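By the Sindix Communications Office
17th March

About Sindix: Our Open Day

Sindix was founded in Kostby to study how machines can help with ordinary work in the home. Our main site covers 2359 square feet and is shared by the engineering and training groups.

Each June we open our doors to families, schools and partner firms. Last year we welcomed 438 guests. Visitors attend a short talk, try the hand-held grippers for themselves, and see how the Swai program records household tasks such as folding and sorting clothes.
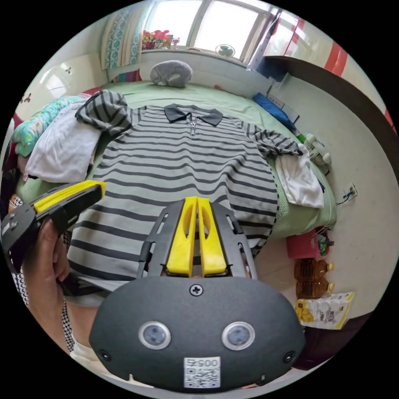 Garment handling with two hand-held grippers: a striped polo shirt laid out on a bed.

Guests who wish to take part are shown how to grasp a sleeve or collar and bring it across the garment. Groups are kept small, and children must be joined by an adult.

A second open day is held at our Musby office. Schools may request a visit by writing to the front desk at either location.

Last updated: 17 days before publication of the June program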